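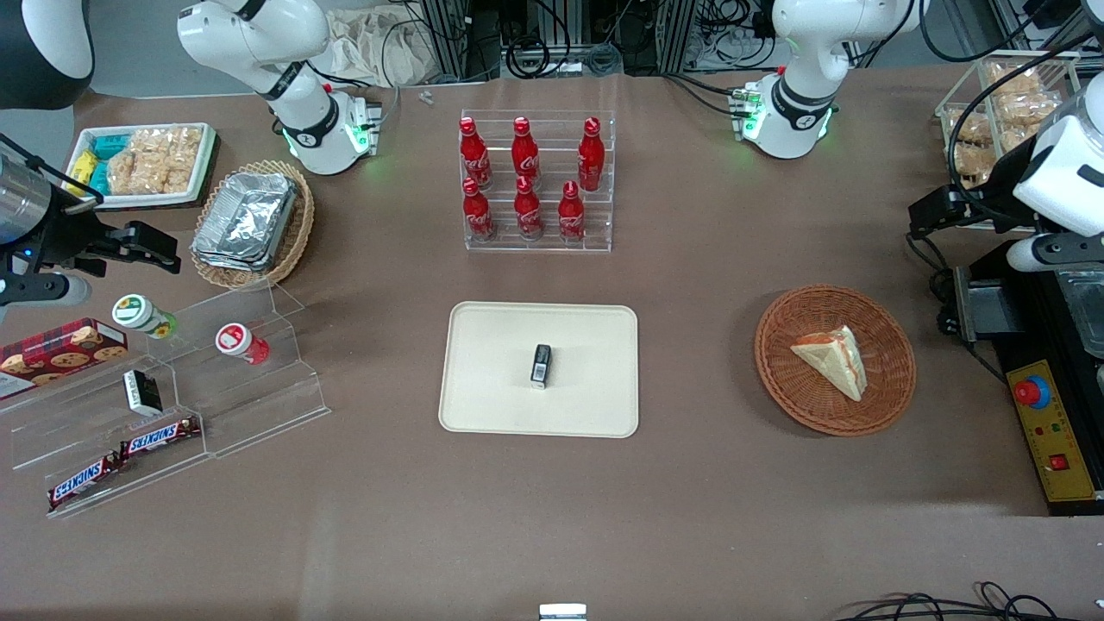
Photo: Widad Hijazi

Snack table at Bimgate hall to stay open through the summer

The little refreshment table that has been keeping people fed at the Bimgate community hall since the spring is to carry on right through July and August, after a whip-round and a generous grant brought in enough money to pay for it.

The grant, of £2,000, comes from the Kozan fund, which helps out with small neighbourhood projects on this side of town, and regulars put in another £469 between them over the past few weeks. That makes £2,469 in all, and Siham Farah, who looks after the table most afternoons, was still smiling about it when we called in.

"I'd told everyone we would be packing up at the end of term," she said. "I'd even started looking for boxes to put it all in. Then the letter came and I had to sit down and read it twice."

Anyone who has been along to the hall lately will know the table well enough. It has a brown cloth on it, and on the afternoon of our visit there was red-bottled Coca-Cola lined up on a clear tiered rack, a sandwich waiting in a round wicker basket and a clear box filled with golden pastries, which is where most eyes go first. The sandwich was a triangular one with a reddish filling, and it was gone by the time we had finished our chat.

It all began in a small way. The hall has always been busy in the afternoons, what with the sewing group, the homework club and the people who come in simply to sit somewhere with company, but there was never anything to eat unless you brought it with you. The nearest shop is at the top of Clestska Road, and that is a fair old climb if your knees are not what they were. Siham started bringing in a few pastries from home, then a few more, and before long people were asking what time she would be there.

The pastries now come from Nizar Nseir, whose bakery, Cinon, is a short drive away. He bakes them in the morning along with everything else for the shop and drops them off on his way to collect his daughter from school. He has kept his price to the hall the same since the first delivery and told us he has no plans to change it.

"It's one more tray in the oven," he said. "I'm there already, the oven is hot already. And my aunt goes to the sewing group, so believe me, I hear all about it if they're late."

The sandwiches are made in the hall's own kitchen, a narrow room with one good worktop and a fridge that hums rather loudly. Dariusz Zalewska does most of them and likes to keep the choice short, having found that too many fillings only held up the queue. He is open to ideas all the same, and there has been a lively argument going on for weeks over egg and cress, with strong feelings on both sides. A slip of paper has gone up by the kitchen door for suggestions. So far it has mostly attracted requests for cake.

Part of the money will go on a second fridge, which everyone agrees is badly needed now that the warmer weather has arrived, and on a few more baskets and trays so that food can be set out without running back and forth to the kitchen. The rest will cover the weekly shopping until the end of August. The prices are staying as they are, and a cold drink and something to eat will still leave you with change from a few pounds. Anyone who finds money a bit tight is asked to have a quiet word with Siham — she would much sooner you ate something than went without.

Ximeng Zeng, who runs the homework club, is among those who are pleased. Her group will be meeting through the holidays as a reading and games afternoon, with 30 children already signed up, and she had been wondering what on earth to do about snacks.

"They arrive hungry and they stay hungry," she said. "You can't get anybody through a chapter of a book like that. Last week two of them wanted to know about the pastries before they'd even taken their coats off, and I can't really blame them, I'd been thinking about them myself since lunch."

There is to be a small get-together to mark the start of the summer opening, with extra baking from Cinon and a raffle. The organisers have had 200 tickets printed and they are on sale now at the hall and over the counter at the bakery. Prizes are still being gathered, and if you have something suitable at the back of a cupboard (unopened bath salts are always welcome, Siham says, though there are rather a lot of those already) it can be left at the hall on any afternoon.

The table is open from 2pm until 5pm whenever the hall is. Visitors are welcome whether or not they belong to one of the groups, and those hoping for a pastry are advised to come nearer two than five.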